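4.2 Block task in the Salimano kit

The Salimano kit is sold with a simulated workcell, so a buyer can try the gripper before the hardware arrives. We ran the block task 500 times with the default settings and changed only the colour of the light.
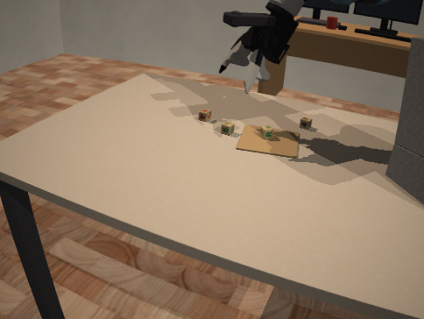
Figure 4. Block task in the simulator, gripper open above the table.

Harju asked whether the licence price is fair for a small laboratory, as the renewal falls every December. We have no full answer. The set-up took us some 40 minutes, and the manual did not cover the joint limits.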